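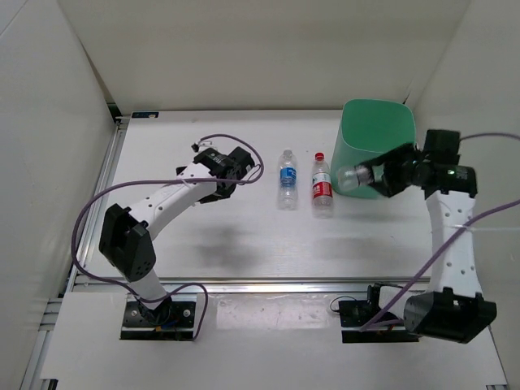 Studeo bottle clearing set, readme v3. Recorded on the two-arm cell at Gerkell, where the canteen line used to be sorted by hand across two shifts. Task is simple: bottles on the table, bottles go in the green bin. Right arm is the one nearer the bin and can hold a bottle sideways in front of it, left arm covers the other side. Labels and cap colors vary (blue label with white cap, red cap, etc), don't train on color.

Contents
210 episodes, one folder each
joint positions + gripper state, both arms
notes.txt where the operator wrote something — not always

What changed for people
Sorting staff went from 6 per shift to 3. The other three moved to crate washing and intake, same pay grade, agreed with Rania Ouali before install. Less bending. More waiting around for resets, which people complain about, fairly. Bouchra Lamrani ran the hand line before and now trains operators. Her reset checklist is in /docs, read it first.

Known problems
Crushed bottles are under-represented
Some episodes end early, operator hit stop
Timestamps drift on the left arm in the November batch, fix comming

No names or shift data of staff in here, keep it that way.

Questions to Taha Hegazy. Access requests go thru Kenza Tahiri.

Last edit 20 January 2018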